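Wrist camera view and gripper state disagree after soft stop in simulation

Category: Robotics > Simulation and Control > Faults

Posted by Ermira Nikolovski, 27 August 2021

I maintain a simulated cell for a two-finger parallel gripper on a six-axis arm. The controller is Cadard, the simulator is Stirna, and the arm model came from a previous contractor. The task is a plain pick and place over a bench beside a tiled wall.

The fault is as follows. When the wrist travels past its soft limit, the controller issues a stop and the joints hold position, as they should. The gripper state topic then reports "closed, object held". The fingers are open in the wrist view and there is nothing between them. On reset, the sequencer believes it is carrying a part and goes straight to the place pose, taking the shortest joint path. Twice that path has gone through the wall. 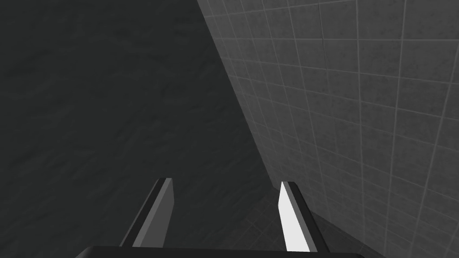

I have 2,419 logged episodes from April onward. The false "held" appears only in episodes that contain a soft stop, but not in all of them. Finger joint positions in the log are correct throughout. Only the derived state is wrong. Raising the force threshold for "held" reduced the number of cases without removing them.

The same sequencer is due to run on the physical cell, so I would like to find the cause before anyone works near it. Has anyone seen this, and is it the simulator or the controller?

Share | 3 comments

Lorna Sebastian

It is most likely the controller, or more exactly the way your state is derived. If I remember the default Cadard gripper node correctly, it decides "held" from two conditions: finger velocity near zero, and finger effort above a threshold. It does not look at finger position unless you turn that on.

During a soft stop the arm decelerates hard. The fingers have mass, so the position hold on each finger joint has to push back, and effort rises for a few cycles. Velocity is near zero the whole time. Both conditions are met and the state latches. Whether it happens in a given episode depends on the wrist orientation at the stop, which would explain why you see it only in some of them.

I would make these changes, in this order:

- Add a position condition. If the fingers are at or near full opening, the state cannot be "held".
- Require both conditions for 100 ms before latching.
- Clear the latch on any stop, soft or hard. After a stop the state should be "unknown", and the sequencer should refuse to move until it has been checked.

The last one matters most for the physical cell. A part can be dropped during a stop, so the state from before the stop is no better than the false one.

Separately, your planner should not be able to route through the wall in any gripper state. Check that the wall has a collision shape as well as a visual one. Contractor models often have only the second.

Biljana Golob

Had the same with an older Stirna release. Updating fixed it for us. Try that first.

Amra Todorova

I would not rely on the update alone. It may change the contact solver enough to hide the effort spike, and the latch would still be there when you move to hardware.

To confirm the explanation above, plot finger effort against wrist acceleration for one bad episode. If the effort peak lines up with the deceleration, you have your answer. Also look at the sign. A real grasp loads the fingers in the closing direction, while an inertial load can go either way. The node takes the absolute value, or did in the version I have, and using signed effort on each finger separately removed most of our false positives.

Until it is sorted, keep the physical cell in reduced speed with the guard closed, and disable automatic resume after a stop. A manual reset from outside the guard is slower but it puts a person between the stop and the next move.

Recent in this category

Soft limit and hard limit triggered in the same cycle
Coltness force sensor drifts after warm-up
Collision shape missing after model import
Omerović gripper: fingers out of sync on close
Sequencer skips home pose on reset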